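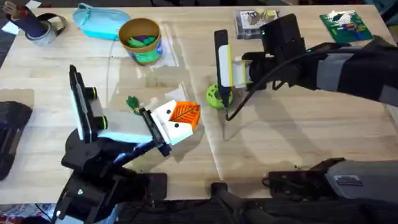
The two-arm cell at the Adside workshop, with a tool in the right gripper.

Equipment Notes: Care of the Two-Arm Cell

The Friesen laboratory has revised the maintenance schedule for its two-arm cell at Adside. The new schedule takes effect on July 20, 2022, and replaces the one issued in January. All registered users are asked to read the changes before their next booking.

Gripper pads are now to be inspected every 20 operating hours. A pad that shows a split, a flattened corner or a lifted edge must be replaced, together with its partner on the opposite jaw. Pads are wiped with a dry lint-free cloth only. Solvents shorten the life of the bonding layer and are no longer kept at the bench.

Wrist fasteners are to be checked at 80 hours and the joint zero positions at 354 hours. The full service remains at 1000 hours and is carried out by Unard under the existing agreement - users should not open the joint covers themselves. Faults are entered in the Wumine log before the cell is powered down, so that the error codes are kept with the entry.
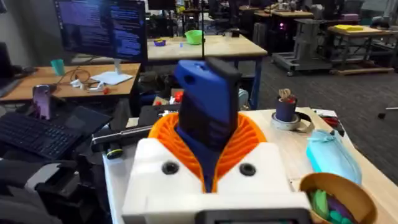

Camera alignment remains the most frequent cause of service requests. The mounting screws can work free over a long series of short, quick motions, and a small shift at the wrist becomes a large error at the fingertip. Users should open the live view before each session and compare it with the reference print kept in the cell binder. The ribbed orange collar should spread evenly around the base of the finger, and the finger should rise from it with the blue fingertip piece in view at the top. If the collar or the fingertip has moved from its place on the print, the camera must be reset and the calibration routine run again from the first step.

Cables are to be traced by hand from wrist to base with the power off. Any cable with a nick in its jacket is to be tagged and reported.

Spare pads and fasteners may be requested from the Friesen stores desk. Please quote the log entry number.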